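Last updated 11/03/2019
14 shares | 3 comments

Section 2: Working out what to buy before you set up a station

I wrote this part after our second round of ordering, when I finally had a list I trusted. Go through it with a pencil before you send anything to purchasing!

1. Measure your table first. Ours came in at 127 cm long, and I'd guessed a lot less (so the first cable order was too short and had to go back).

2. Price the grippers as a pair. Haslam will sell you one at a time, but a left and a right bought together come with matching cable ends, and you'll want those.

3. Add the markers. Each gripper needs its own cube, and I'd put a spare set in the budget too, as the printed faces scuff if you toss them in a drawer.

Caution: don't order cubes from one supplier and mounts from another. I did, and the screw holes didn't line up.

4. Set aside $293 for cables and floor covers. It sounds like a lot for cables, I know, but leave that line alone when somebody asks you to trim.

5. Put in the small stuff: plates, practice food, wipes, a trash bin within reach. We go through 36 plates between one September and the next.

6. Total it up. If one station comes to more than $2000 without the computer, call Jakovham and ask for the bundle quote before you cut anything.

Note: the bundle quote leaves out shipping, so write that on its own line. 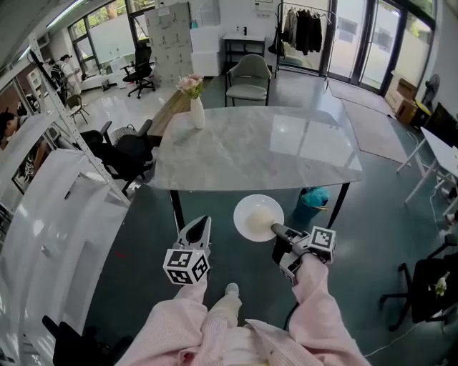 Horkelari Project, Station Planning Team

7. Do a dry run before you sign off on the second station. Stand at the near edge with a gripper in each hand, like the person in the pink sweater, and press one against a plate. Does the cable have enough slack to run down toward the floor while you reach? If it pulls, go up one length on the order form.

8. Walk around the table and check what else is going to share the room. Chairs, racks and boxes all eat into your space, and it's cheaper to find that out now than after Grornarstead has delivered a second table.

9. Send me the finished list with the table size written at the top.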